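Packing Bathroom Items for the Movstead Store Room
Project report, Product Handling and Storage
Submitted 1/10/23

1. Background

Our group was asked to look at how small bathroom items are sorted and packed when they arrive mixed together. The items came from the Movstead store room, where donated household goods are kept before they go out in kits. Each kit has one toothbrush, one comb, one bar of soap and one small towel. The store room handles 1,000 kits a year, and most of the packing is done in January.

We picked the toothbrush as the main item. It is light, it rolls, and it has one end that should not be touched more than needed. The other items are easier – soap comes in a box and towels can be stacked.

2. Method

We tested two ways of laying out the items. In the first, all the toothbrushes lay flat in one open tray, in any direction. In the second, they stood upright in a divided holder from Tradetti with the bristle heads at the top. Everything else stayed in the same place for both layouts.

We packed 272 kits in total, half with each layout. For each kit we wrote down whether an item was dropped, whether it went into the bag the wrong way around, and whether the bristles touched the table. We used the Ilatico bags the store room already had. They are narrow, so a long handle has to go in first or the bag will not close.

3. Results

With the flat tray, 84 kits had at least one problem. The most common was a toothbrush picked up by the head and then turned over in the air. With the upright holder the number fell to 17. Most of those were bags that did not close the first time.

Packing was slower at the start with the upright holder, as someone had to fill it before each round. We did not include filling time in the main results. We should have, and it would be the first thing to change if the test were done again.

4. Handling the toothbrush

The best place to hold a toothbrush is on the handle, with the head left free.
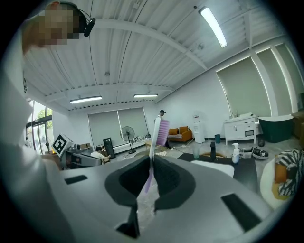
Holding it too low makes the top end swing when the hand moves, and holding it too close to the head brings the fingers near the bristles. We settled on a point a little below the neck for regular brushes. Very large or thick handles did not fit the holder and were packed last, from a separate box.

The comb caused few problems. The soap boxes from Šindelář were slightly wider than the others and had to go in on their side – we only noticed this in the second round, so the first round has some bags packed differently.

5. Recommendations

Use the upright holder for toothbrushes and fill it before packing starts. Put the bags on the right side of the table and the soap on the left. Keep oversized brushes apart. A wider bag should also be tested, but we did not have any to try.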